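Tarka Home Inventory: Set-up Guide
Section 3. Adding your first room
Last revised 31/03/2024

You've installed Tarka and picked a password, so now comes the fun bit! Start with a small room if you can. A study or a box room is ideal, and you'll pick up the shortcuts very quickly.

1. Open the Rooms tab and press New Room.
2. Type a name. Short ones look best on the printed labels.
3. Choose a room colour. You can change it whenever you like.

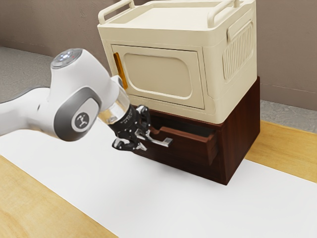
4. Press Add Item and type what the thing is, in your own words. Tarka searches everything you write, so "Gran's blue teapot" works beautifully.
5. Fill in Value and Date Bought if you know them. Leave them blank if you don't.

Note: a single room holds up to 2,000 items. The biggest we've heard of so far is a garage with 1,439, which is magnificent.
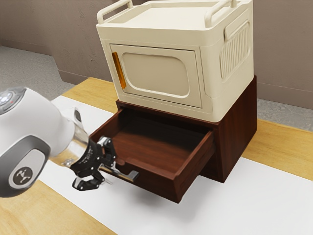
6. To put items inside other items (spoons in a drawer, say, and the drawer in a dresser), drag one name on to another. You can go 15 levels deep!
7. Press Save Room. A green tick appears beside the name.

Caution: deleting an item also deletes everything nested inside it. Move the contents out first. Deleted items stay in the Bin until you empty it. 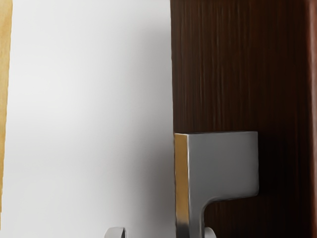 Védís Bundgaard writes that she would do step 6 before step 4: put in all the big furniture first, then add the small things straight into place. It's a lovely way to work, and Tarka is perfectly happy with it. Use the plus sign beside any item to add something directly inside.

8. When the room is finished, press Print Labels or go on to Section 4, Sharing a Room.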